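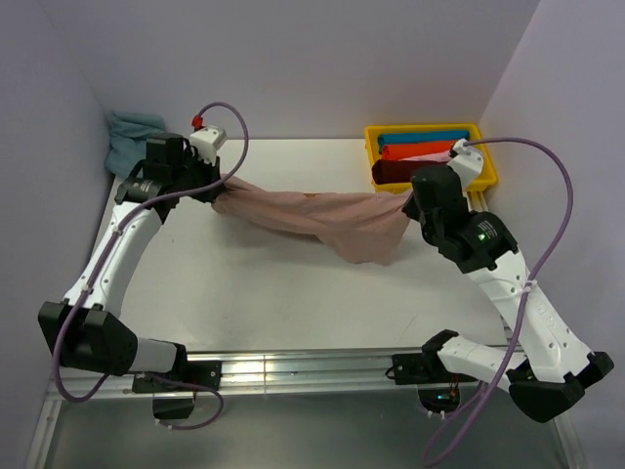

Project report - packaging and identity for Nuris
Visual Communication Studio, second year

Brief
Nuris is a small tea company in Clegg. They wanted a new logo, a label system and a shelf box. Budget for the first print run was 1000 labels, two colours max.

Research
Looked at 157 tea and coffee labels from shops in Clegg and Skornley. Sorted by colour, typeface, where the name sits. Most were green or brown with a leaf somewhere. Script lettering on heaps of them, hard to read at arm's length. Decided early - no leaf.

Development
Three directions went to first crit. Direction A was type only, B a stamped pattern, C a folded paper shape. Feedback was that C looked like a bank. Fair enough. Went on with B and took the wordmark from A.

Typeface is Grurano, medium weight, tracked out slightly. Lowercase r and i were colliding at small sizes so I redrew the r. Took 4 goes. Pattern is built on a square grid so it wraps the box without a visable join.

Printing
Test prints on uncoated stock. The rust colour came out too dark, lightened it twice. Second colour is a warm grey. Box net was 3 mm too narrow on the glue flap - fixed in the final file but not in the mock-up shown at crit.

Still to do
Ingredients panel is cramped. Barcode needs more white space arond it. Client wants a version for loose leaf tins, have only done sketches for that so far. Print files and the style sheet are in the appendix.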